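From: Razia Usmani
To: gripper-upkeep list
Subject: Re: [gripper-upkeep] pads slipping on round stuff

Short answer, it's the pads and then the linkage, in that order. Did ours Monday so it's fresh.

> We have two of the hand-held units on the fruit set and one of them
> has started letting go of anything round. Oranges mostly. Opening
> width reads fine at both ends. Already swapped the cable, no change.
> Is this a pad thing or do I have to open the body? Segers manual
> says "inspect regularly" and thats it.
> Also do you bother with a log?

Don't open the body yet. Take the blue pads off the black backings and look at the backing face. Ours had a film on it, citrus oil I think, and the pad was creeping under load. Wipe, let it dry properly, new pads, press and hold. We replaced at 1468 grasps last time, which was too late. Going to try every 2 weeks instead and stop counting.
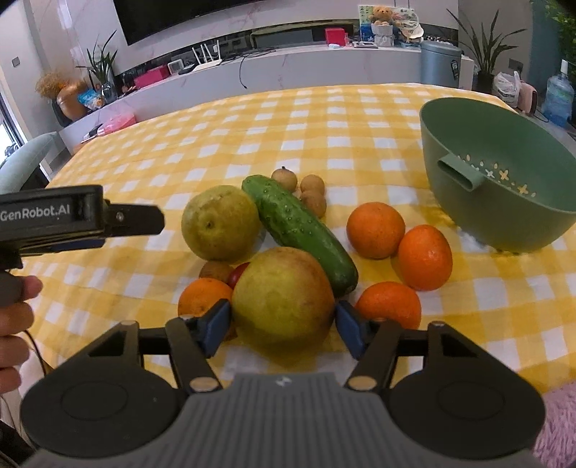

If it still slips after that, check the angle. Close on something big and firm first, then a small one. Pads should come in even on both sides. If one side leads, the pivot on that side has play. Back the screw off, clean, snug it up again, work the arms 20 times by hand, check again. Don't crank it. I did and the whole thing went stiff and then you get bruised fruit and a sore wrist.

Test on the real cloth and the real produce, not foam balls. Foam grips fine with dead pads, wasted a whole morning on that. Cucumber is a good one for catching a bad angle, it rolls out sideways.

After any of this redo the zero. Fully closed, nothing between the pads, then fully open. Skornholm people skip the second step and thier widths drift, they had almost 179 takes to throw out in June.

Log, yes. One line per unit: date, pads y/n, screw y/n, zero y/n. Ours is a text file in the Vedimo folder, can send.

Spare pads - Cleselo has them but the last bag was a bit thicker than the old ones. Fine if you change both sides together. Don't mix.

Which unit is it, the older one? And does it slip on the left or the right? Send me that before you order anything.

Razia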